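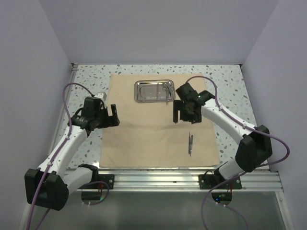 traymaven wrote:
I've been in sterile processing for eleven years and I would hand over the sorting tomorrow. Take it. The part of the job I'd fight for is inspection, and I can't see a pair of arms checking a box lock for me any time soon. What does your crew say about it?

nightshift_cs wrote:
Crew is split, and along lines I didn't expect! The two people closest to retirement love it. One of them pulls up a stool on her break to watch. The newer techs are the nervous ones, and I get that, they just paid for their certification.

For anybody coming in from the other thread: this is the Pimentel pilot, two arms on one table, picking instruments and laying them out in and around a tray. We're a reprocessing center, no patients in the building, we do sets for clinics all over the county. The goal they gave us is 200 trays a day by September with the same head count. I really do want to talk about what it does to the workday, because mine has changed already and I'm kind of giddy about it.

brasswasher wrote:
"Same head count" is what they told us at my last place too, and then three people left and their jobs were never posted. Head count on paper stayed the same right up until it didn't. Did you get anything in writing?

nightshift_cs wrote:
Fair question. We got a letter that covers the pilot period and says nobody's hours get cut while it runs. Nothing past that. I've asked for more and I'm going to keep asking.

But let me tell you about the workday. Before this, a normal shift for me was assembly start to finish, head down, same six or seven sets over and over. My neck was shot by Thursday. Now I do two hours at assembly, then I move to inspection with the good magnifier, then I sit with the pilot and write up whatever it gets wrong (plenty, some days). I go home with a different kind of tired. I've learned more about how our sets are built in this one spring than in the three years before it, just from having to explain to the Zorerau folks why one clamp goes before another. I knew it in my hands and had never once said it out loud.

jo_in_packout wrote:
That last bit is so true. We had to write down our whole pack-out order when Fistarance put in the carton line, and half of it turned out to be habit from a shelf that got moved years ago.

Not instruments, I know, but same idea. The line took the lifting and I don't miss it one bit. What I do miss is talking. There used to be four of us at a bench and now we're each at our own station with a screen. If you get any say in the layout, push to keep people next to each other.

nightshift_cs wrote:
Ooh, good one, writing that down. Right now the pilot table is walled in and sits at the end of the room, and whoever is on it is by themselves. I'll bring it up.

Anyway, scalpel handles! I've been waiting to get to these. They're skinny and shiny and they sit in with everything else that's skinny and shiny, so of course that's the one I keep going over to watch. The fingers have a padded grip on them and I could stand there all shift.
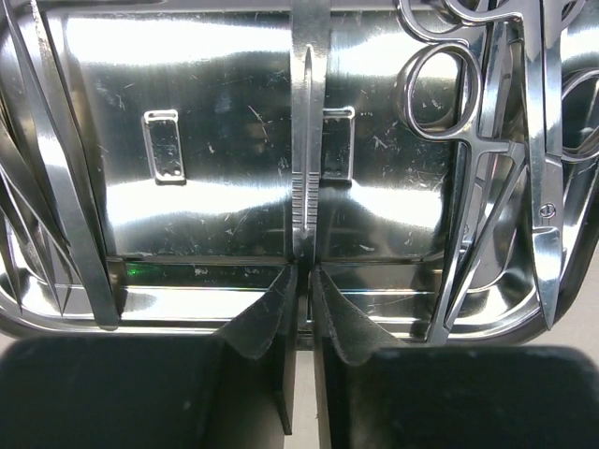
brasswasher wrote:
Speed is what I'd look at. A decent tech builds a basic set while that thing is still making up its mind, and sooner or later a manager is going to want the person to keep pace with whichever one is faster. That's the change I worry about, more than layoffs. At my last job the screen over the bench showed your rate in red if you dropped behind, and people quit going to the bathroom.

traymaven wrote:
Agree with brasswasher about the screens. Disagree about speed. I don't care if it's slow. It can be slow at three in the morning when I'm in bed. We get 500 pieces back from one clinic on a Friday and they all need to be sorted before the real work can start. Let it poke along all night.

nightshift_cs wrote:
Hi, I work at three in the morning, see user name, lol. But yes, that's how I'd want to use it. Slow sorting in the corner, me at the magnifier with coffee waiting in the break room.

No rate screens so far. If one goes up I'll be the first to complain, and you can all hold me to it.

brasswasher wrote:
I'll hold you to it. Who fixes the arms when they stop? At my place it was a vendor two states away and we stood there.

nightshift_cs wrote:
Two of us are getting trained for the basic stuff: restarts, checking the cables, swapping finger pads. It comes with a small bump in pay. I put my name in the first day, and I'm a person who can't set the clock in her car. Anything past basic goes to Flakov and they've been quick to answer.

jo_in_packout wrote:
Get the pay bump in the job description. Ours was a "temporary differential" and they took it back once the line was up and running.

nightshift_cs wrote:
Emailing my supervisor about that tonight. Thank you!! I'll post again after the layout meeting.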